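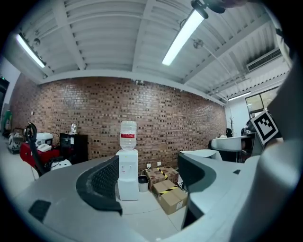

I was asked to write down our rules for working with hand-held grippers, so I put them in a thread. I am one of the people at Geltance who collect demonstrations for robot arms. English is my third language, please be patient with me.

**1/** Look at the markers before you touch anything else. Every gripper has black-and-white square markers and they must be clean, flat and fully visible. If a corner is lifting, do not press it down with your thumb and continue. Change the marker and write it in the log.

**2/** One calibration at the start, one after lunch, one after any fall. A fall means any fall, also the small one on the shoe. In January we lost 500 recordings because a gripper had fallen and the person was too polite to tell us.

**3/** Open and close both grippers fully, 12 times, before the first recording. Listen also. Tamás Takács can hear a dry joint from the next room, but the rest of us need to do it slowly and pay attention.

**4/** The floor. Our written rule says: a clear walking area of 2 metres in every direction from the operator. Boxes, cases and chairs may stand outside of it. Cables may not cross it. We had this rule on paper for a long time before we really measured it with a tape.

**5/** Striped tape means "do not move this". It does not mean "this is somewhere near the correct place". If you need to move a taped thing, ask first, and then put new tape.

**6/** The strap. It should be tight enough that the device on the chest does not swing when you turn, and loose enough that you can take a full breath. Put it on before you take the grippers, never after. The cable goes up with some slack, so that both arms can stretch forward without pulling on it.

**7/** Start position: both grippers in front of you, at the height of your chest, fingers a little open, pointing forward. Hold for 3 seconds, then begin. These seconds look like lost time, but the person who later cuts the recordings will thank you.

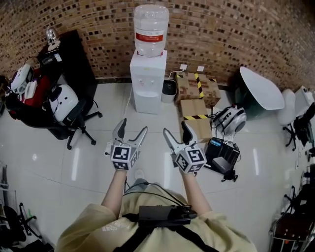 **8/** Piroska Pálfi replied that three seconds is too short for her team at Evano, they hold for five, and she would also like to see a limit for how long one person may wear the equipment in a day.

**9/** She is right about the second thing and I should have written it. With us it is 12 recordings, then a break, with the strap off and the grippers on the table. Not in the lap. For the five seconds I am not convinced yet, but I will try it.

**10/** Bad recordings are kept. Mark them as bad, with one word for the reason, and leave them in the folder. We do not delete on the same day. It is a boring rule and we had many discussions about it.

**11/** The full list is two pages and hangs beside our charging shelf. If your lab has something similar, I would like to read it, in any language.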